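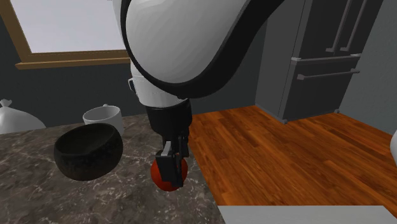 Let the Teacher See What the Robot Sees

September 4, 2020
By Bevan Dunstan

Print this article
E-mail this article

There are two common ways to show a robot arm how to do a job. You can take hold of the arm and move it through the motions yourself, or you can stand back and drive it with a controller. I have done both for years, and I have come to prefer the second. Most people I work with prefer the first, and I think they are wrong for reasons that are easy to understand.

Moving the arm by hand feels like teaching. You put your hand on the wrist, you guide it to the cup, you close the fingers, you lift. A person who has never touched a robot can do it within a few minutes. When Ebise Hadgu started with us at Hustach in February, she recorded good-looking demonstrations by hand on her first afternoon. On the controller she needed most of a week before she could pick up a sponge without pushing it along the counter first.

So the case for hand guiding is speed and comfort. I don't dispute either one. If you only want the arm to repeat one fixed path, say from a tray to a bin that never moves, guide it by hand and go home early.

The trouble starts when you want the robot to learn from what you showed it, and to cope when things are moved. Then the recording has to hold two things: what the arm did, and what the arm had to go on when it did it. Hand guiding gives you the first and often spoils the second. Your arms and shoulders are in the camera view. Your shadow is on the counter. When the robot later runs alone, none of that is there, and the pictures it learned from don't match the pictures it gets. People work around this by playing the motion back with nobody in view and recording the cameras a second time. We did that for a long while. It doubles the recording time, and if an object slides a little during the playback, you have to throw the run away.

There is a second problem that bothers me more. When I guide the arm by hand, I am using my own eyes and my own sense of touch. I lean over to look behind the paper towels. I feel the rim of a bowl through the metal before I see it. The robot has none of this information, but the motion I recorded depends on it. We are asking it to copy an answer without letting it see the question.

With remote control, you can fix this by taking things away from the teacher. Put the teacher at a screen and show only what the robot's cameras show. If the teacher can't tell how far the gripper is from the rim of the bowl, then the robot can't tell either, and you have learned that you need another camera or a better angle. You find this out in the first hour. With hand guiding you may find it out after recording 300 demonstrations, which happened to us on a project called Brarnden that I would like to forget. 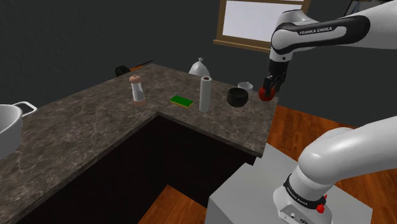 A simulated kitchen makes the point even more clearly. There is no arm to take hold of, so everything has to go through a controller of some kind. The people who build these kitchens tend to talk about this as a drawback, and they add headsets and tracked gloves to make it feel more like reaching in. I would go easy on that. A small object like a piece of fruit held over the end of a counter looks simple enough, but judging its height from one view is hard, and a headset hides the difficulty by giving the teacher two eyes and a head that turns. If the robot will run on two fixed cameras, show the teacher two fixed cameras. It is slow and a bit tiring. The recordings mean something, though.

Sosina Fikre, who has argued with me about this since the Tsegaye work, makes the best case against me. She says that bad teachers make bad students, and that most people are bad teachers on a controller. They stop and start. They approach the cup, back off, turn the wrist, turn it back, and come in again from the other side. All of that goes into the recording, and a robot that learns from it will hesitate in the same places. She once showed me 70 controller demonstrations of a bowl being moved to the other end of a counter, and no two took the same route. Her hand-guided set for the same job was smooth and consistent, and I had to admit it was nicer to watch.

She is right about the hesitation. I don't agree about the cure. People get better on a controller with practice, and nobody gives them any. On most projects the operator is handed the thing and told to start recording, and the first clumsy attempts go straight into the data with everything else. At Urnero they make new operators practice for six days before they keep anything. I thought that was excessive when I heard it. We now do something close to it, and the stopping and starting has mostly gone. What remains is useful. If a trained operator still slows down at the same spot every time, that spot is hard, and I would want the robot to slow down there too.

I also think there is something to be said for recordings with mistakes in them, as long as they are marked. Hand guiding produces very few mistakes because a human arm is doing the work. The operator on a controller misses the handle of the mug, notices, and comes back for it. A robot that has never been shown a miss has no idea what to do after one. Ekene Ekpo went through our older hand-guided recordings last year looking for any case of a grasp being missed and tried again. He found 11, in a collection we had been quite proud of.

There are jobs where I would still take hold of the arm. Anything with real force in it is one, such as pushing a stiff plug home or scraping a pan, since a cheap controller tells your hand nothing about how hard you are pressing. Better controllers do exist, and they cost more than most groups can pay. Very tight fits are another. Bereket Birhane teaches those by hand and I leave him to it.

But for ordinary counter work, picking things up, putting them in other things, clearing a space, I would put the money into operator training and camera placement before anything else. I would keep the teacher out of the camera view and away from the arm. And I would stop judging a method by how good it feels on the first afternoon, when the person who has to learn from the recordings is not a person and was not in the room for the easy part.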